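4.2 The shop as a witness of the quarter

The written history of Diltport was made mostly from the papers of the harbour office, and these papers stop at the customs gate. What happened in the streets behind the gate, during the years of the curfew and after, is known to us mainly through people who remember it. For this reason our second group of sources is the account books of small grocers. Leonora Abella was the first to use them, in her study of the Dumlao family and its shop near the old tram stop, and we follow her method with two changes, explained in section 3.

The Dumlao books contain 2,320 entries on credit. Of these, 307 were never paid. Abella reads the unpaid entries as a sign of families who left the city, and for the first winter this reading is convincing, as many of the same names also disappear from the school lists. For the later period we are more careful. A debt could also be forgiven, or paid with work, and the shopkeeper did not always write it down. In two cases we found the name of a debtor again, some pages later, as a person who delivered flour.

The books also show how the quarter was divided. Before the fighting, customers came from both sides of the avenue. By December the names from the eastern side are almost absent, although the distance is only around 100 metres. No official order closed the avenue. People simply stopped crossing it – first in the evening, then also in the morning – and the shop lost a part of its customers without any document which says so.

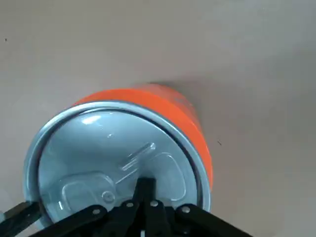
Figure 4. Metal can with an orange body and a raised rim around the lid.

The goods themselves changed more slowly than the customers. Fresh milk and eggs leave the books early, and preserved food takes their place, most of it supplied by the Staner warehouse and later by its rival Stustar. Former residents often speak about this food when they are asked about the curfew, and they remember the container better than the contents. A plain cylindrical can with a bright body and a pale metal lid, of the general kind in Figure 4, is enough to begin a long conversation about cellars, neighbours and candles. We consider such memories useful, but we do not date events by them. Where a speaker and the account book disagree about a month, we give both and mark the difference in the notes.

The credit entries become fewer in the last book, and the handwriting changes. Abella believes that the daughter of the owner took over the shop at this point. We could not confirm this from the licence register, whose pages for the same years are missing.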